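Ticket: Recipe import drops quantities after database migration
Project: Prikance (household stock and recipe manager)
Component: importer / unit parser
Opened: 2025-09-16
Status: Resolved, pending documentation
Severity: Medium

Summary

After moving the Prikance database from the old Derna host to the new one, recipes imported from CSV lose the quantity field on some rows. The ingredient name and unit come through intact. No error is shown in the web interface.

Environment

Prikance server, self-hosted, standard install
Database on host Derna-2, restored from the nightly dump
Import file exported from Fogh, semicolon-separated, 2,316 rows
Browser cache cleared before each test

Steps to reproduce

1. Log in with an account that has import rights.
2. Open Recipes, then Import, and choose the Fogh export.
3. Leave the separator on Automatic.
4. Run the import and open any recipe containing oil, vinegar or spices.

Expected: quantity shown next to each ingredient.
Actual: quantity blank on 78 rows. All other rows are correct.

Log extract

importer: file opened, separator detected
importer: header matched
units: value not numeric, field set to null
units: value not numeric, field set to null
importer: finished with warnings

The warnings are written at debug level only, so they do not appear in the default log.

Attachments 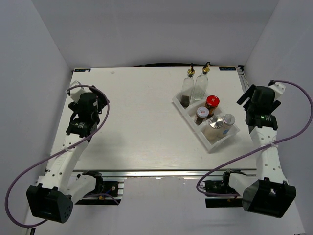
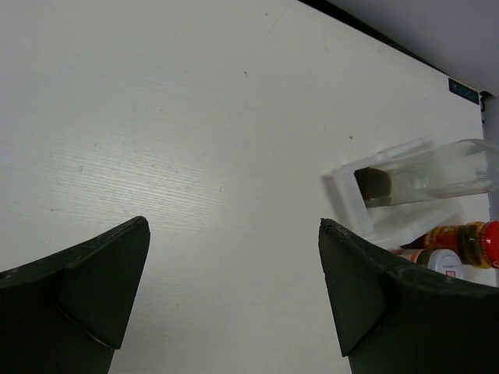
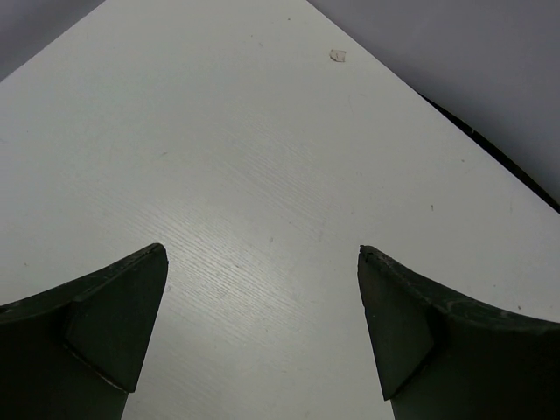
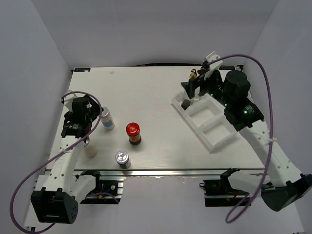
First image: oil bottles and jars in the divided caddy.

Reading time: 2 min

Investigation

The affected rows were compared with the source file. All of them hold a decimal quantity written with a comma, such as 0,5 or 1,25. Whole numbers are not affected. Quantities with a full stop are not affected either.

The separator setting was changed from Automatic to Semicolon. No difference.

The file was saved again as UTF-8 without a byte order mark. No difference.

The same file was then imported on the old Derna host, which was still running. All quantities were read correctly. This ruled out the Fogh export.

Locale settings were compared next. The old host had a regional locale with the comma as decimal mark. The new host was set up with the plain C locale, and the unit parser takes its decimal mark from the system if none is given in the config file. The config file on both hosts has that line commented out.

A quantity of 1,000 g entered by hand on the new host was stored as 1000. On the old host it was stored as 1. The manual entry form uses a different routine from the importer and removes the comma before checking the number. This is a separate fault and has been logged under its own ticket.

Fix

1. Stop the Prikance service.
2. In the config file, uncomment decimal_mark and set it to comma.
3. Start the service and check that the value is listed on the Status page.
4. Delete the faulty import batch. Do not import over it, as null quantities are kept on merge.
5. Import the file again.

Result: no blank quantities, no warnings at debug level. The import took about 2 minutes. Shopping lists had to be rebuilt by hand from Tools, as they are not refreshed when a batch is deleted.

Outstanding

Raise the null quantity warning from debug to normal level.
Add the locale check to the Dritero migration checklist, before the restore step.
Old host to stay on until the manual entry ticket is closed.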